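**1.** Notes on keeping strawberries in the Olville kitchen, as several people asked after the March delivery. Thread.

**2.** The fridge is set to 3 degrees. The dial has no numbers worth trusting, so that figure comes from a thermometer left in a glass of water on the middle shelf overnight. Air readings jump every time someone opens the door. Water doesn't.

**3.** Humidity matters more than most people think. Berries lose water through the skin, go dull, then go soft. In a sealed tub you get the opposite fault: condensation on the lid, drips, grey mould by the second morning.

**4.** Hence a basket with open sides. We use a small yellow plastic one from Platance, square, with a handle on each of two opposite sides. Rows of small rectangular holes on all four walls, solid floor. The solid floor is its one weakness, and I'll come back to it.

**5.** The table next to the fridge is the sorting surface. Basket near the corner on the fridge side, fruit goes in one piece at a time, anything bruised goes to Amr for jam.

Basket on the table, empty in the first picture:
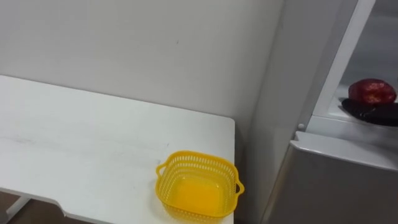
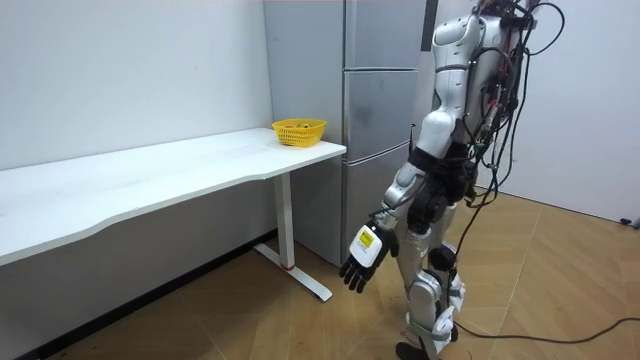

Basket again, one strawberry in its back left corner in the first picture:
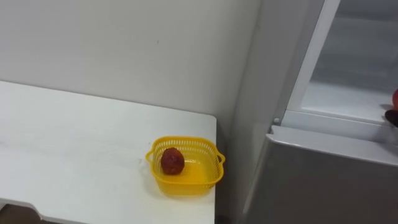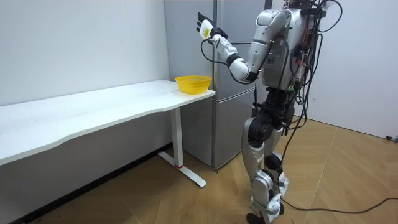
**6.** Start in a back corner and work forwards. Single layer only. If you drop the first one in the middle you will end up moving it.

**7.** The solid floor: any water on the berries stays underneath them. Fold a sheet of kitchen paper to fit and change it daily. Mahmoud cut a piece of nylon mesh instead, which drains better but marks soft fruit.

**8.** Do not wash before storing. Wash what you're about to eat. If you must wash the lot (Chaimae does, and won't be moved on it), spread them on a tea towel for 80 minutes, turning once, then into the basket.

**9.** Losses from the last two punnets, same supplier, same shelf. Closed tub: 17 berries spoiled by day four. Open basket with paper: 3. Small sample, one fridge, make of it what you like.

**10.** Shelf position: middle. The back of the bottom shelf in ours sits just above freezing and the berries there come out glassy. Keep them away from the onions too.

**11.** The white tabletop picks up grey scuffs. Cream cleaner shifts some of them. Wipe down before sorting all the same, then dry it - a wet table puts water straight back on the fruit.

**12.** Lotte asks whether the basket goes in the dishwasher. Top rack, yes. By hand, use a bottle brush on the holes, from the inside outwards.

**13.** Raspberries next, once Farik has some in. Same basket, probably half the number of days.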